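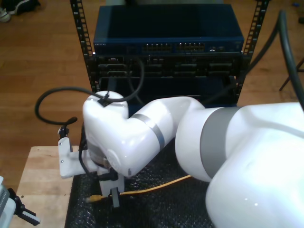
Jiahui Shi wrote to say the Clakard kettle is too slow for a busy kitchen, and could I please stop going on about it.

Fair enough, Jiahui, but I'm still going on about it! I bought mine in February from the little shop in Stilbridge (the one by the bus station, not the posh one) and I've used it every day.

4 min read

It's a stovetop kettle, it holds seven mugs, and the handle stays cool enough to grab without a tea towel.
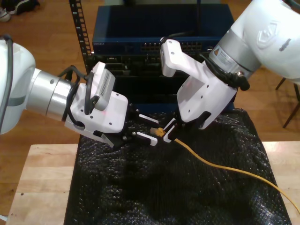
The whistle is the bit people argue over. Mine starts as a sort of hum and then gets properly loud, which the dog hates. Henrik Wunderlich has the older one and swears his is quieter, so perhaps they changed the spout.

30 comments · 300 shares

Search kettles, teapots, spares

Descaling is easy enough: white vinegar, leave it overnight, rinse twice. 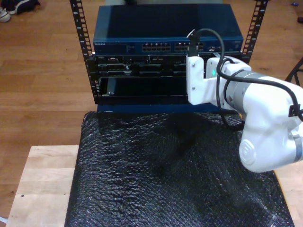

The lid is a bit stiff for the first week or so, then it loosens up. Spare knobs come in black or cream, and I've gone for cream.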